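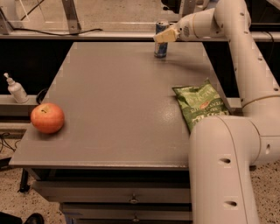 Keltwood Robotics Club – Help Board

Arm stops just short of a can and throws a fault

Delia Quezada
We run a pick test with an apple, a bag of chips and a tall slim can. The apple and the bag are fine. On the can, the arm reaches out over the table, then stops dead with fault 2511 before the gripper closes. It has done this 5 times since March. A restart clears it. Is it safe to keep going?

Geetha Fernandes
Don't keep restarting it. On our arm 2511 is a joint torque fault, and ours came from a loose wrist connector that pulled when the forearm was stretched out. Power off, lock out, reseat the plug, then run the same reach at low speed with no can. Keep one person on the stop button. If it faults again with nothing to grab, it's the arm and you should call Pringle for service.

Mohandas Palaniappan
Had the same thing, never found out why. Moved the can closer to the arm and it went away.

Delia Quezada
Reseated the plug – 17 reaches at low speed, no fault. Will try full speed tomorrow.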